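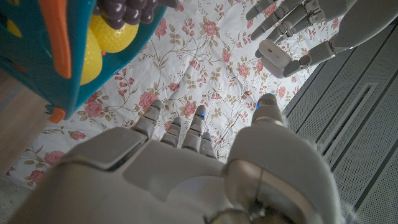 Page last updated in November

The Robot That Argues With Its Own Wrists

A robot with one camera has a point of view. A robot with three of them has a family, and the Lulis lab in Trosley has spent 4 months learning what it takes to get the family through dinner.

The dinner in this case is plastic. There are grapes and lemons that have never been near a vine or a tree, a teal basket to keep them in, and a rose-print fabric that would look at home in the dining room of any great-aunt. Over all this hang two very expensive hands. One camera looks down from the head. The other two ride at the wrists, where they get a superb view of whatever the fingers are doing and, much of the time, an even better view of the fingers.

The project is called Radwan, after a street one of its founders used to live on, and the problem it takes up is an old one with a dull name: sensor disagreement. The head sees the whole table, though its view of an object tends to vanish at the exact moment a hand arrives to pick that object up. The wrist sees the object in loving detail and has no idea where the table ends. For years the usual remedy has been to pour all the pictures into one large network and let it sort things out. It does sort them out, mostly by picking a favorite. In the lab's early runs the favorite was the head camera, and the hands would glide to a spot just short of the lemon and close on it with total confidence. The lemon stayed where it was.

Radwan's trick is to keep the views apart for longer than seems polite. Each camera gets its own small network, and each network makes its own guess about what the hands should do over the next stretch of movement. Only then are the guesses compared. If they agree, the robot goes ahead at normal speed. If they don't, it slows down, and the more they differ the slower it goes, until at some point it is barely moving and looks like a person at a buffet who has forgotten whether they like olives.

Slowing down is half of the method. The other half is a thing the team calls the tilt, which sounds grander than it is. When the guesses differ, the robot makes a small motion chosen to settle the matter: a turn of the wrist, say, or a lift of the hand to get the thumb out of the way. Then it guesses again. The motion isn't scripted. It was learned from people steering the robot by remote control, who turned out to do this sort of thing constantly and had no memory of doing it when asked.

The training set is 4000 of those remote-controlled sessions, recorded one at a time by people with, one assumes, very sore shoulders. The early ones were nearly useless. Operators who know they are being recorded drive like teenagers taking a road test, and they had cleaned every bit of fumbling out of their movements. The fumbling was what the lab wanted. New instructions went out asking everyone to relax and be a little worse at it, and the data improved at once.
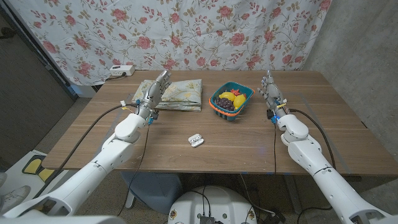 The choice of objects took longer to settle than the math did. Fruit is the easy part, since a plastic banana holds its shape and forgives a clumsy grip. Cloth is where robots go to be humbled. It has no fixed outline, it hides parts of itself under other parts, and from the head camera a folded piece looks much the same whether it has two layers or several. Then there are the earbuds, which came in when the team wanted something small and pale with a lid. An open charging case is no trouble for a person with a bus to catch. For a robot hand it is a tiny hinge, a smooth surface and two slippery objects, and the fingers sent to deal with them cover up most of the view on the way in.

The lab tried the method on 15 tasks built from things of this kind. Fruit came out of the basket and went back in. Cloth got folded, flattened, moved from one side to the other. Lids were closed. Against a version of the same system that blended its cameras from the start, Radwan did better on the tasks where a hand blocks its own view, and the gap was widest on anything that had to be done inside the basket, whose slatted sides let the head camera see just enough to be wrong. On the open table, with nothing in the way, the two versions were close to even. The blended one was also faster, a point the write-up makes in a footnote of admirable modesty.

Speed is the standing complaint. Watching Radwan work is restful for the first few minutes and then becomes a test of character. The hand goes out, pauses, rotates a little, pauses again, seems to think about its mother, and takes the lemon. Stikon, the warehouse outfit that pays part of the lab's bills, has asked in its regular Friday call whether the pausing could be turned down. It can. There is one number that sets how much disagreement the robot will put up with before it slows, and with the number raised it moves along at a clip Stikon found very encouraging, up to the point where it closed a lid on its own thumb.

The thumb was fine. The number went back to where it had been.

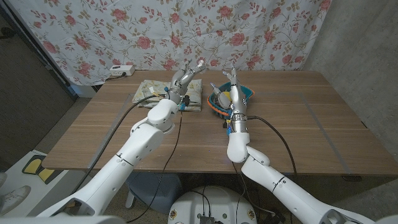
Both hands raised over the table, with the folded cloth on the left and the basket under the right hand.

A stranger finding came out of the logs. The team had expected the three views to disagree most when something went wrong: a slip, a missed grip, a cloth dragged off course. They do disagree then. They also disagree just before a perfectly good grasp, in the short stretch when the hand has covered the object from above and the wrist is too close to make sense of it. For that moment no camera knows much of anything. People operating the robot push straight through it, and the trained system had picked up the habit without being told. It slows down for doubt early in a reach and ignores the same amount of doubt at the end.

Whether that counts as judgment or as bad manners copied from the staff is a live question in Trosley. One camp would like to add touch sensing at the fingertips, so the hands have something to go on when the cameras give out. The other would like to see how far plain looking can get before anyone spends more money, and for now that camp has the budget on its side.

Next on the list is the cloth again, this time starting from a crumpled heap. The cameras are expected to have opinions.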